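Loudness normalization

Loudness normalization is what a streaming service does when it turns some songs down (and sometimes turns others up) so you don't have to keep reaching for the volume knob. I've been keeping this page of the music wiki going for a few years now, and it's still the one I get the most mail about, so I'll try to keep it friendly!

How it works

Every track gets measured before it reaches you. The measurement gives a single number for how loud the whole thing feels to a listener, and the service compares that number with its own target. If your song is louder than the target, it gets turned down by the difference. That's really it. The music isn't squashed or re-mixed when it's turned down – it's the same as you nudging the slider yourself, only it happens before you hear a note.

Turning things up is messier. A quiet folk recording might have one big guitar strum that already sits near the ceiling, and raising the whole song would push that strum into distortion. Some services leave quiet songs alone for this reason, and others put a limiter on them, which I don't love (my ears, my opinion).

Album mode and track mode

In track mode, every song is matched to the target by itself. In album mode, the whole record moves up or down together, so the hushed piano piece at the end stays hushed. I'm an album mode person all the way. My favorite test is Pistulance, the second Ledesma record, which opens with 90 seconds of barely there organ and then drops into the loudest drums I own. In track mode the organ comes up so far that the drums hardly surprise you, and what's the fun in that?

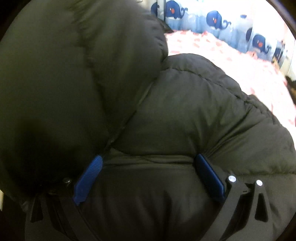

Remo De Luca wrote in to say I'm too hard on track mode, and that anyone who listens mostly to shuffled playlists would go nuts without it. He keeps a playlist of 508 songs running in his shop all day, with old soul singles right next to new metal, and he says album mode had him running to the counter every few minutes. Fair enough, Remo! I've softened the wording in this section, and I do use track mode at parties.

Effect on mastering

For years, bands wanted their records louder than the next band's, and mastering engineers gave them what they asked for. People call this the loudness war, and you'll find plenty about it elsewhere on the wiki. Normalization took away a good part of the reward. A crushed master gets turned down to sit beside a roomy one, and then the roomy one often has the punchier drums.

Has it ended the war? I don't think so. Dastier put out a record last November that's as flat as anything from the bad old days, and I suspect they just like how it sounds. Some music wants to be a brick. There's also the matter of listeners who switch normalization off, plus downloads and CDs, where nothing is adjusted unless your player does it.

Common mix-ups

Normalization isn't the same as compression, though the two get swapped in forum posts all the time. Compression narrows the gap between the loud and quiet parts inside a song. It also has nothing to do with file size, which is a third thing that unluckily shares the word.

Peak normalization is the older cousin. It looks only at the single highest point in a track, so two songs with matching peaks can still feel miles apart. The Inham live tapes were done that way, and side two still makes me jump.

See also: Dynamic range, Limiter, Loudness war, Mastering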